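Laundry Arm Project, Student Robotics Club: Progress Report to the Farías Fund
7 Aug 2018

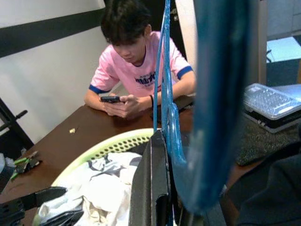 View from the wrist of the arm, with the green laundry basket and a printed white garment inside it.

Prepared by Delia Toledo, club advisor

You asked for a report at the halfway point of the grant, and you asked for it to be frank. I have tried to keep to both requests. The students read a draft and two of them thought I was too hard on the project. I changed some wording for them but left the substance alone.

What we said we would do

The application promised an arm that could take a garment out of a basket, lay it on a table and fold it, with students doing the design, the wiring and the programming. It also promised that we would collect 200 recorded attempts by the end of the summer session and use them to train the folding routine. I signed that application. Reading it again, I think the folding part was written by people who had not yet tried to pick up a shirt with two fingers.

Where we are

The arm is assembled and it moves when told to. Tadeo Durán rebuilt the gripper mount after the first one flexed too much, and the second mount has held up. The wrist camera works, and the students can watch its view while they drive. Its weakness is that the gripper and whatever hangs near it take up a large share of the picture. The students see the near finger very well and the table behind it less well. Mohcine Lamrani wants to move the camera back and up. I have told him to write down what he expects to gain before he drills anything.

Picking up cloth from the basket is the only task we have worked on seriously. The students drive the arm by hand controls and record each attempt. When the garment is bunched up with a fold standing proud, they can usually get hold of it. When it lies flat against the bottom, they usually cannot. I have heard this described in club meetings as "nearly solved." I don't agree. A person at the controls picks the moment and the angle, and we have no evidence yet that the arm could choose either one by itself.

Folding has not been started. I would rather you heard that from me now than at the final demonstration.

The recordings

This is the part of the project I trust least. Recordings were saved under whatever name the operator felt like typing, and for the first weeks there was no agreement on what a successful attempt was. Some students counted a lift as a success if the cloth left the basket at all. Others wanted it to reach the table. Hortensia Zúñiga has written a one-page rule (the cloth must clear the rim and stay in the gripper until the operator lets go) and is going back through the older files with it. Until she finishes I am not going to quote you a success rate. Any number I gave you today would flatter us.

Progress toward the 200 should be judged the same way. Files that fail her check will be done over.

Students

Attendance dropped once the assembly work was finished. Building the arm was popular. Sitting at a table and repeating the same pickup is less so, and phones come out between runs. Santino Urrutia has proposed rotating everyone through driving, resetting the cloth and keeping the log, and we are trying it. It seems better, though I have only seen it for 4 sessions and new arrangements always look good at first.

What they have learned about cabling and about reading other people's code is real. I am less sure how much they have learned about training a model, as most of that has been one student explaining and the others nodding.

Money

The only unplanned purchase was a set of replacement finger pads at a cost of $200, paid from the supplies line. The travel line is untouched. We had meant to spend it on the Curitell student meet, and I do not think we should go unless there is something to show.

What we ask

Please let us change the stated goal from folding to reliable pickup and placement on the table. The students would still like folding kept as a stretch goal and I have no objection, provided it is not what we are measured against.

We also ask for 2 more months on the end date, with no extra funds. If the checked recordings are not complete by then, I will recommend that the rest of the grant be returned.

Next steps

Hortensia finishes the file review in August. Mohcine submits his camera proposal in writing. Tadeo fits the new pads and runs the old and new ones against each other on the same garment. After that we try one unassisted pickup, with you or someone from your office in the room if you can manage it.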